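オコン矯正施設 外周警備改善事業 進捗報告(4月分)
提出先:サバラ基金 事業管理担当 マイテ・バジェホ様
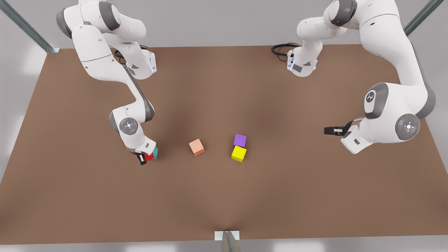
最終更新:4月 17:40(片山)

1. 概要
外周柵の改修および離脱検知手順の見直しについて、当月末時点の状況を報告する。当月中の離脱事案は発生していない。

2. 柵の改修
計画延長3000メートルのうち、北側および東側区間の施工を完了した。南側区間は基礎の再測量により着工を翌月に繰り延べた。設計変更に伴う追加費用は予備費の範囲内で処理する。

3. 点呼手順
夜間点呼を5回から6回に改めた。点呼結果は当直室で照合し、不一致の場合は直ちに地元警察の連絡窓口へ通報する。旧様式の記録簿は当月をもって廃止した。

4. 職員研修
対象職員204名のほぼ全員が初期対応研修を修了した。未修了者は夜勤専従者であり、次回の補講に割り当て済みである。講師はコリン・クロッパー氏が務めた。

5. 課題
西門の照明に電圧低下が認められる。ピディネ社に点検を依頼し、回答待ちである。警察との無線周波数の調整は継続中。

6. 翌月の予定
南側区間の着工、西門照明の点検、合同捜索訓練の実施要領案の提出。

作成:片山昭彦
確認:タルモ・ラトセップ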